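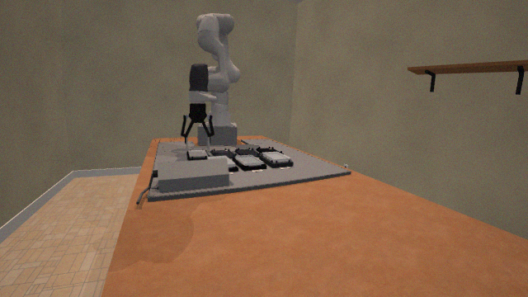 The arm on its plate in the Vandola planner, gripper open over the trays.

Vandola cell planner: is it worth paying for before you buy an arm?

Reviewed by Xóchitl Ayala

We had 4,000 pounds set aside in March for fixtures and trays, on top of the arm itself, and I didn't want to spend it on the wrong sizes. Vandola costs 173 pounds for a year's licence, one seat. I used it for 27 working days before we placed any orders.

You build the cell on screen: table, base plate, arm, gripper, trays. Ours has a white arm on a pedestal at the back of a thin grey plate, with five small trays across the middle and a big plain block near the front left corner. The block stands in for a part feeder we haven't chosen yet. I had quotes from Gidero and Björklund for feeders of different heights, so I kept changing the block and running the moves again. The taller Björklund unit got in the way of the elbow on one route. The Gidero one cleared it.

Setting up the plate and trays took an afternoon. Moving things is easy, and the plate can sit at an angle on the table, which is how ours has to go in.

Some things are poor. The parts list exports without prices, so I typed them into a spreadsheet by hand. Cable runs are left to you. The room settings are basic, and support took two days to answer a question about gripper width.

I also tried Doko, which is cheaper by the month but wouldn't load our gripper file.

We cut one fixture from the order and paid for the licence out of that. If you already own the arm and only want to add a tray, a tape measure will do. For a first purchase I would buy it again, for one year, and let it lapse afterwards.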